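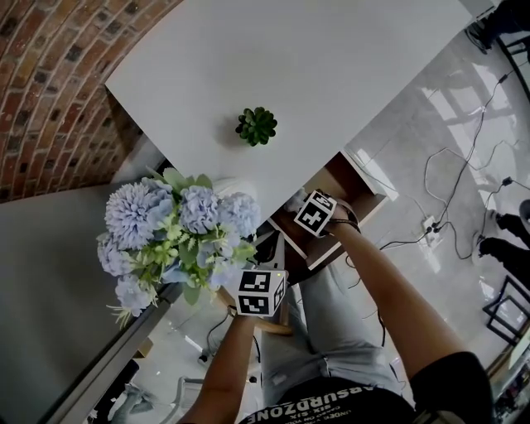 4. Results of the Diversion Program

The most exciting finding came early, and it held up through every check we ran. Of the 500 people in our Titlow sample whose low-level charges were sent to diversion instead of court, 94 were arrested again during the follow-up period. We had expected a much higher number! In the comparison group from Daralmont, where the same kinds of charges (trespass, simple possession, open container) still went before a judge, the share arrested again was larger in every age band we looked at.

We want to be careful here. Titlow and Daralmont are neighbors, but they are different towns, with different police budgets and different bus lines, and people who move from one to the other are hard to follow in the court records. Still, the gap did not shrink when we left out the people who moved, and it did not shrink when we left out first arrests either. That second test was the one we were most nervous about.

Figure 1 gives the general layout of the intake process, from the officer's first call to the case worker's closing note. Most cases passed through it in 20 days or fewer, a real change from the old docket, where a trespass charge could sit for months before anyone opened the folder.

Figure 1. Intake steps in the Titlow program, from first call to closing note. Officer call; desk review; case worker meeting; service plan; closing note.

4.1 What the case workers told us

We also held long interviews with staff at the Belhaj Center, which handles all the case worker meetings, and these turned out to be some of the richest material in the whole study. Nivaldo Tavares, who ran the desk review in the first year, described the main benefit as time: a person could keep a job, keep an apartment, and still finish the plan. Several staff members brought up missed court dates, a steady source of new warrants under the old rules. With no court date to miss, that whole path to jail was gone.

Not everything worked well. Evening meetings were scarce until October, and people on night shifts had trouble making the daytime ones. Service plans that called for a treatment bed often stalled while the bed was being found.
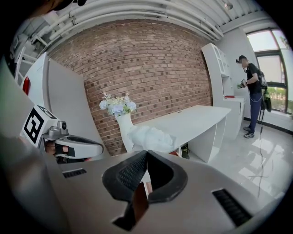
4.2 Costs and records

Cost figures come from the Clamia county ledger, and we read 100 case files by hand to make sure the ledger entries matched. They did, apart from a few transport charges booked to the wrong office. Diversion cost less per case than prosecution, with most of the savings in jail nights. We did not count savings to the public defender, so the true difference may be larger still, and we would love to see another team take that up.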